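Our rulebook for hand-held grippers runs to 37 pages, and page one says no session may exceed 20 minutes. Ashton Donnelly wrote that line. Ashton has never met a plastic bag.
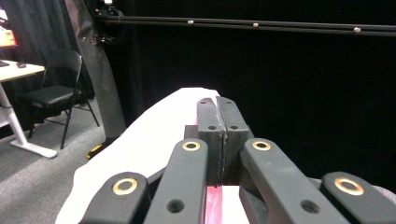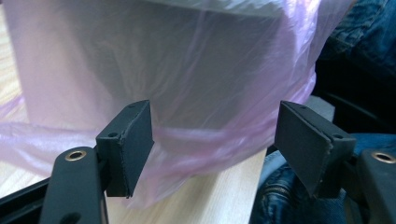

Cloth between closed fingers, first picture; thin film and open fingers, second.

I like standards. I would like them more if they said what counts as a failed grasp. Promiria's draft spends 299 words on file naming and none on that. Let the people holding the tool write the next one, in April, before lunch.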